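The Thursday Run

By Thursday the club had 284 runs saved and Junaid Magsi wanted more than 2,000.
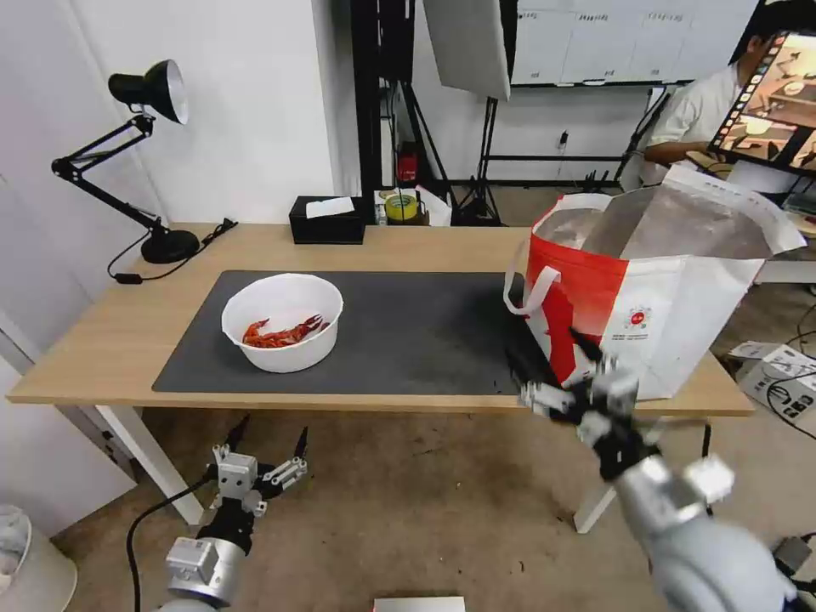

"Again," he said.

Sang Triệu put everything back where it had started and returned to his chair. They had named the robot Skukau in September, after losing a vote to the younger students. It was slow with its left hand and too quick with its right.

"The judges won't care about crayfish," Sang said.

"They'll care if it drops one."

Junaid pressed the key. The right arm went out toward the bag, and neither of them talked until it stopped.

"Two eighty-five," Sang said, and wrote it down.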